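Wollorus Home Forum - Floor Coverings - Wool rug shedding after purchase

M_Stanciu
Good afternoon. I purchased the Rurkia hand-tufted wool rug from Totbridge in October for $1387. It continues to shed a considerable quantity of fibre, and I would appreciate advice before I lodge a claim. 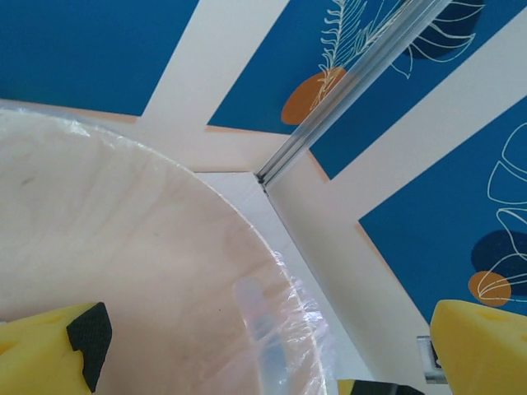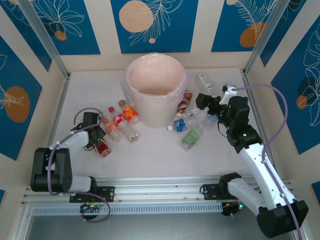
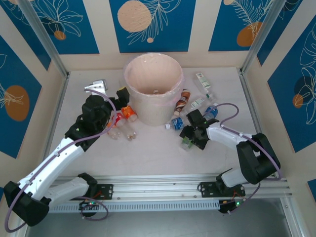

V.Roman
Is a new tufted wool rug expected to shed?

Filip_Floors
Shedding is normal in cut-pile wool during the first months of use, as short fibres left from shearing work their way to the surface. Vacuum twice weekly with suction only and the beater bar switched off.

V.Roman
I must respectfully disagree with the timeframe. My Rurkia in the grey colourway was still shedding after 14 months, and Totbridge declined my claim on the grounds that it was "a characteristic of the fibre". I subsequently paid $289 for a professional clean, with little improvement.

Filip_Floors
Fourteen months is excessive and I would not defend it. It may indicate a failing latex backing - check the underside for powder. A cleaner cannot remedy that.

M_Stanciu
Thank you both. There is a fine, chalky residue on the floorboards beneath the rug. The underlay was supplied separately.

tannin348
I would caution against assuming the worst. Some underlays break down and leave a similar residue. Lift one corner, wipe the boards and leave the underlay out for a fortnight.

V.Roman
That delays the claim for no good purpose. Write to Totbridge now and request an inspection in writing.

M_Stanciu
I shall write on Monday and remove the underlay in the meantime.

Regards,
Mircea Stanciu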